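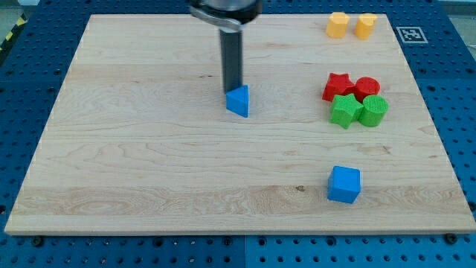 Figure 1. Maple board, face up. Note the wavy grain and the few small knots.

Wood for the Home Kitchen, Session 2: Choosing and Finishing a Board
Handout to keep, with room in the margins for your own notes

Welcome back, everybody, and thank you for the lovely questions last time (I am still thinking about the one on olive wood, and I promise we'll get to it in May when we do the imported species). Tonight we are staying close to home with maple, and by the end of the evening you should feel comfortable picking out a board at the lumberyard and putting a good oil finish on it yourself.

Why maple?

Hard maple has been the ordinary choice for cutting boards and butcher blocks in this part of the world for a very long time. The pores are small and the surface is tight, so food doesn't work its way in the way it does with red oak, where you can practically blow bubbles through the end of a stick. It is hard enough to stand up to a knife and still soft enough to be kind to the edge. You may hear people talk about the Janka test, which measures how much force it takes to push a steel ball halfway into the wood. Hard maple comes in at 1,450 pounds on that scale, and soft maple is a good deal lower, depending on which tree it came from. Both make a nice board! If you bake more than you chop, soft maple will do you very well and cost you less.

Reading the grain

Take your time with this part. Lay the board down under a good lamp and look along it from one end, then from the other. Straight grain planes easily and tends to stay flat. Wavy grain is prettier, at least to my eye, but it can tear out under a plane, so go lightly, keep your blade sharp, and change direction if the surface starts to feel rough. Small tight knots are fine in a serving board. A knot you can wiggle with a fingernail is another matter, and I would cut around it or save that piece for a shelf.

Look at the end grain too. If the growth rings curve like a smile, you have a flat-sawn board, and it will move more across its width as the seasons change. If the rings stand nearly upright, it is quarter-sawn and will behave better, though you'll pay for the privilege.

Sanding

Start at 80 grit if there are mill marks, then 120, 180 and 220. Wipe the board with a damp cloth after the 180, let it dry completely, and then do your 220. The water raises the little fibers, and sanding them off now saves you a fuzzy board after its first wash. My old teacher, Bjarke Brøndum, made us do the damp cloth step twice, and I grumbled about it for years before I started doing it twice myself.

Oiling

Use food-grade mineral oil. Please don't use olive oil or corn oil, which can go sticky and smell stale. Pour on more than you think you need, spread it with a soft rag, do the edges and both faces, and leave it overnight. Wipe off what's left and repeat until the wood stops drinking it. A top coat of mineral oil and beeswax is a nice extra, and it smells wonderful.

Everyday care

Wash by hand with warm soapy water, both sides, and stand the board on edge to dry. No dishwasher, ever, and no soaking in the sink. Oil it again whenever it starts to look pale and chalky.

For next time

Bring one board, any species, sanded to 120. Omar Khasawneh is kindly lending us his card scrapers, so we will start with those and then move on to rounding over the edges. If your board has a crack or a cup in it, bring it anyway, and we'll look at it together before the coffee break.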